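Can a robot do my chores yet?
Common questions, answered by the Nellano workshop

Can I buy one robot that does all the housework?
No. Vacuuming and mowing are well covered by single-purpose machines. Laundry, dishes and picking up after kids are still mostly done by people.

What about shop-floor work?
Bolted-down arms have done repeat jobs for decades. Odd jobs, such as handling a big panel that sits low to the floor, are harder. The robot has to place its feet, reach with both arms and keep its balance.
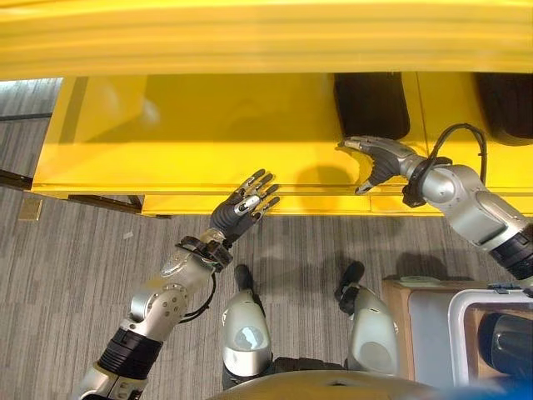
Both hands at the front edge of a yellow panel.

Why are hands such a problem?
A hand with fingers can hold many shapes but is harder to control. A simple gripper is easier to run and handles fewer things. Vesna Nikolovski, who keeps our test log, has 2,487 entries in it, and dropped items are the most common note.

Will a robot work on carpet?
Some will. Ask to see it walk on your kind of floor before you pay for anything.

How long does a battery last?
It depends on the load. Ask the seller for a figure with the arms working.

Who do I ask if my question isn't listed?
Write to Raquel Arruda at the Nellano front desk. Replies take 2 working days.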